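Porte-couverts de table Lorkon, en bois, à compartiments

Référence : 116
Catégorie : Table et rangement des couverts
Disponibilité : en stock à Reltthorpe, expédition sous 2 jours ouvrés
Fiche mise à jour le 15 nov. 2019

Le Lorkon est un porte-couverts en bois que l'on pose au milieu de la table ou à côté de la cuisinière. Les parois sont faites de lattes, avec un peu d'espace entre elles pour laisser passer l'air, et le bord supérieur est découpé en courbe festonnée. L'intérieur est divisé en compartiments, de sorte que les baguettes ne se mélangent pas avec les fourchettes. Nous le vendons depuis septembre et c'est maintenant l'article le plus demandé de notre petite gamme de table.

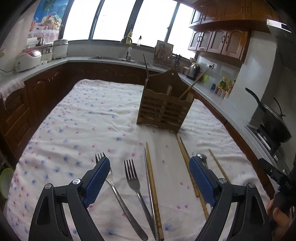
Les compartiments ont été dessinés par Wen-hsiung Yang, qui mange chez lui avec des baguettes et avec des fourchettes, parfois dans le même repas. Il voulait un objet assez haut pour tenir les baguettes debout, mais pas si haut que les cuillères à café disparaissent au fond. Une longue tige en bois, comme celle qui penche hors du compartiment de droite, dépasse largement du bord et se prend facilement entre deux doigts. Pour les repas de tous les jours, nous conseillons de mettre les fourchettes les dents en haut et les cuillères du côté opposé.

Caractéristiques

Matière : bois, finition à l'huile
Forme : boîte à lattes, bord festonné
Fond : amovible, pour le nettoyage
Poids : léger, se déplace d'une seule main
Couverts : non fournis

Utilisation

Le porte-couverts se pose sur une surface plane. Sur une nappe en tissu, tirez d'abord les plis à l'endroit où vous voulez le mettre. Un pli épais sous un côté peut le faire pencher, surtout si les couverts en métal sont tous du même côté. Il faut donc répartir le poids : le métal d'une part, le bois d'autre part.
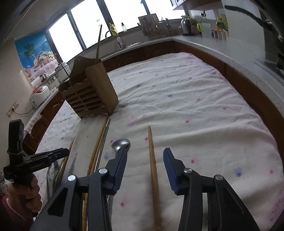 Hollis - Service Arts de la table

Il convient aux baguettes en bois de toutes les formes, aussi à celles dont le manche imite les nœuds du bambou. Ces nœuds accrochent parfois un peu entre les lattes quand on retire la baguette trop vite - il suffit de la tourner légèrement. Les baguettes fines en métal glissent mieux, mais elles font du bruit contre le fond. Sosina Yilma, de notre service, met dans le sien un petit carré de feutre et elle en est contente.

Entretien

Laver à la main avec de l'eau tiède et peu de savon. Ne pas mettre au lave-vaisselle, ne pas laisser tremper. Retirer le fond et laisser sécher les deux parties séparément. Une fois par saison, passer une huile alimentaire neutre avec un chiffon, puis attendre une nuit avant de remettre les couverts.

Les couverts doivent être essuyés avant d'être rangés. Les lattes aident au séchage, mais de l'eau qui reste dans le fond peut laisser une marque sombre sur le bois.

Prix et livraison

Porte-couverts Lorkon : 49 euros
Fond de remplacement : 5 euros
Retrait gratuit au magasin de Reltthorpe

Le modèle Grolumlow, plus bas et sans compartiments, n'est plus fabriqué. Nous avons encore des fonds de remplacement pour ce modèle, à demander par courriel.

Pour une commande en quantité (restaurant, cantine, école de cuisine), veuillez écrire à Jolene Hollis en indiquant la référence et l'adresse de livraison. Les questions sur les retours sont traitées par Darcy Pryor.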